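Last updated: July

Week 2: Keeping Family Papers

Okay, so last time we got as far as the shoebox problem, and a bunch of you stayed after to tell me about your own shoeboxes (I loved that, please keep doing it!). Today is sorting.

My aunt left me 700 letters and receipts, most of them from the years she ran the Shiferaw bakery, and the first thing I did was put them in date order. Big mistake. She had kept them by person, with everything from her flour supplier tied together with string, and I untied the string. I can't get that back. Archivists call this "original order," and it just means that the way somebody kept their stuff tells you something about them. So look first, write down what was next to what, and then start moving things.

Kalkidan Zeleke's chapter in the reader is great on this, especially the part about the Alitden land records, where two bundles looked like a filing mistake and were really two sides of one argument between brothers. Skip the section on microfilm if you're short on time.

Some things to do as you go:

- Pencil only, on the back, lightly.
- Take out rubber bands and paper clips. Rust spreads.
- Keep envelopes with their letters. Postmarks will save you when a letter just says "Tuesday."
- Photos get their own folder, but leave a slip where each one was.

Someone asked about laminating. Please don't! It cooks the paper and you can't undo it.

For next class, pick 12 items from one box, bag or drawer and write a line on each: who, when if you know it, and what it was sitting beside. "No idea" is a fine answer. 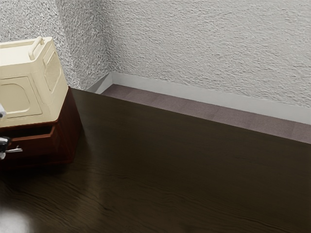 2 min read

If you don't have papers at home, Sumeya Wako has copies of the Sindari letters you can borrow. Email her before you come by, she's in and out a lot.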